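Cloths, Trays and Tabletops: A Gallery

Updated 15 May 2023

I have been buying and complaining about kitchen cloths for years, and every season somebody sends me another claim about the one that will finally replace paper towels. The latest round came from Brirkham, whose leaflet promises 2994 wipes from a single microfiber towel. I would like to know who stood there and did the wiping. The Skanurar leaflet is more modest and says 1407, and I don't believe that one either – both numbers look like they were picked for sounding exact.

So this page is a small one, with pictures of a blue towel and a table and very little in the way of promises. My full list of cloths is still on the November page, with nine of them ranked and two thrown out before I got to the end.
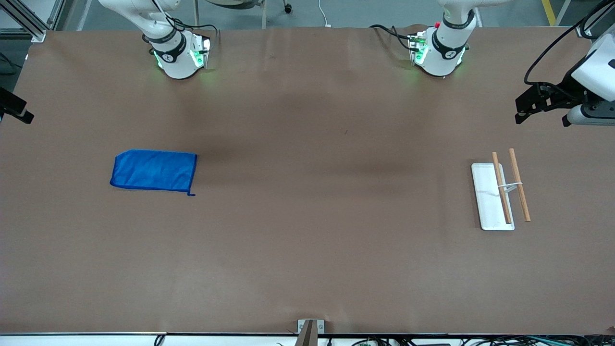
Folding is where most of these sellers start, for some reason. Ojo prints a folding chart on the inside of the sleeve, with arrows, as if a towel in quarters were a different product from a towel in a heap. Fold it flat, fold it once more if your drawer is small, and move on. A flat cloth is easier to stack and you can see which side you used last. Beyond that I have found no benefit, and I have been told about plenty.

The same goes for paper on the table. Brown paper is cheap and you can throw it out when it gets greasy, but people do talk about it like it was a tablecloth from their grandmother. It creases. It will always crease, no matter how you smooth it, and the creases catch crumbs. Chopsticks roll on it too, tray or no tray.

What I do look at is the hem. On microfiber the middle of the cloth hardly ever gives up first. The border does, usually at a corner or wherever the loop is sewn on. Sellers photograph the pile up close and leave the stitching out, so look there before you pay extra for anything. 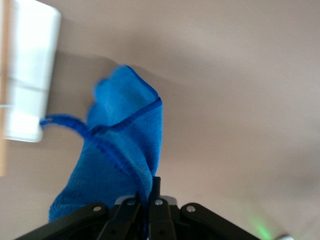

Blue towel, held up by its lower edge. Note the thin strand of edging looping out at the left.

A loose strand like that can be snipped, or you can keep pulling at it and lose the whole side. I have done both. Grinine sells a "sealed edge" version at a higher price and I am waiting to hear from anybody who has owned one for longer than a month. Their reply to my question was a discount code.

Then there is the "streak free" business.
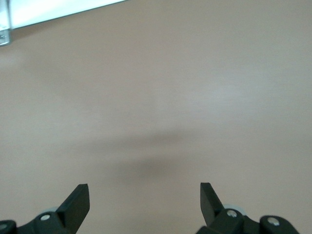
A plain tan top with a matte finish is kind to every cloth ever made. Streaks need shine to show up, so a demonstration on a dull surface tells you next to nothing about the towel. If you want to find out what you bought, try it on a dark glass stove or a bathroom mirror in the morning, with the light coming in sideways. Most of the big claims get a lot smaller there.

I will add more pictures when I have them. Requests for white cloths will be ignored, I can't keep them white and neither can you.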